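Sunday notes: grasping things that have a hole in them

Sun 18 August

Most of this weekend went into the grasp sampler, and I want to write down what I changed before I forget the reasons. The last post covered the scene loader, so if you came for that, it's the one before this.

The setup hasn't moved much. The planner is still called Trandolura and it still runs entirely in simulation. A script picks a room template, drops a robot arm on whatever piece of furniture is closest to the work area, scatters a few props from the asset library, and asks the planner to pick one of them up. The templates have names so I can talk about them in the logs. Flerkby is the bathroom and Dasby is a small kitchen I haven't finished texturing.

For months the prop library was mugs, boxes and bottles, and the sampler got good at mugs, boxes and bottles. Marcelino Honorato, who works on perception at a company in another province and reads this blog for some reason, told me in an email that I was tuning to the props. He was right. So I imported a batch of odd shapes, and the one that has cost me the most time is a black band with silver cone spikes on it.

The old sampler worked like this. Take the mesh, compute an oriented bounding box, put the grasp centre at the middle of the box, close along the shortest axis that fits in the gripper. With a ring, the middle of the box is the hole. The planner would drive the fingers very neatly to a point where there was no material, close on air, and report a grasp because the finger position matched what it expected from the box width. The success check only looked at joint positions back then. I had that wrong for longer than I'd like.

The new version samples pairs of points on the surface itself. It draws 284 candidates per object, throws out any pair where the normals don't roughly oppose each other, and sweeps a simplified finger volume through what's left to see if the fingers hit the object on the way in. The spikes matter for that last step. Each one is a small cone that the collision hull used to swallow, and when the hull swallowed them it also filled the hole, so the whole ring became a lumpy disc as far as the planner was concerned. I now run convex decomposition on import and cache the result beside the mesh.

Closing speed is the other thing I touched. The fingers used to close at a constant rate until the force limit tripped. Now they slow down once the gap is within 4 mm of the predicted thickness of the part, which gives the contact solver more steps to settle in. Without that, thin parts would sometimes jitter and get thrown across the room.

When I want to check the approach by eye I use the camera that rides near the gripper, so I can look past the fingers at the object.

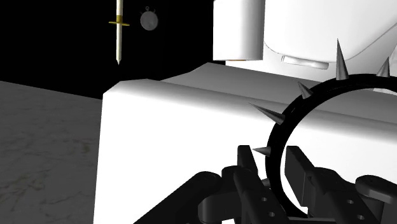 Why not just teach a network to pick the grasp and skip the geometry?

Because I'd still need labels for it, and the labels would come out of the geometry. The sampler has to be right before anything trained on its output can be any good. Once it is, a learned ranker is a sensible next step, and Marcelino has offered to look at one with me in October if I get him a clean dataset by then.

The second half of the weekend was about clutter. My placement script drops props one at a time and lets each one settle, and with small surfaces they often end up touching or overlapping from the camera's point of view. A ring is bad for this. The segmentation mask of anything behind it shows through the middle, so you get one object's pixels inside the outline of another. The old code filled holes in masks as a cleanup step, a line I copied from somewhere years ago and never thought about again. It meant that anything seen through the ring was handed to the ring. Depth then went strange, the pose fit went with it, and the planner chose a height that belonged to the wrong object.

I took the hole filling out. Masks are a bit noisier at the edges now but the poses are much steadier. If you use the Palumbo mask tools that I put up last year, the flag is on by default and you'll want to turn it off. I'll change the default when I get around to cutting a release.

Oldřich Hájek suggested another fix in the comments last time, which was to fit poses jointly for any objects whose masks touch. I tried it on Saturday night. It works and it is slow. On my machine it took the fitting step from 2 seconds to 30, and that was with a pair of objects. I've kept it behind a setting for the hard cases. Thanks to Oldřich all the same, as his explanation of the ordering problem is what made me go and look at the masks in the first place.

For checking scenes as a whole I have a fixed camera that sits further back. I like to see the arm, its mounting surface and the props together, and it makes reach problems a lot easier to spot. In the Flerkby template the arm stands on a dark wooden cabinet beside the toilet, and the props can land up on the tank lid, so the arm has to come up and over before it heads down.
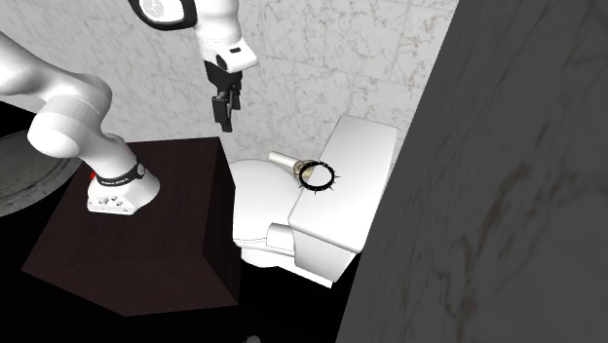

What's left to do

The elbow is the next job. The planner treats all collision-free paths as equal apart from length, and with the arm based that low compared with its reach it sometimes folds the elbow well back behind the base. It's legal, but it leaves little room to move when the target changes. I want to add a cost for distance from a preferred posture and see if that's enough.

Retreat paths need work too. At the moment the arm lifts straight up after every grasp. That's fine for something on an open surface and poor for a ring hooked over something else – the lift drags the neighbour along with it. I think the right answer is to test a small fan of retreat directions and keep the one with the most clearance, using the same sweep code as the approach.

I also need to finish the textures in Dasby, and the import script still crashes on meshes with no normals. If anyone has a tidy way of recomputing them that doesn't smooth over sharp edges, leave a comment. The spikes came in looking like gumdrops on my first try and I fixed those by hand, but I don't want to do that for every prop in the library.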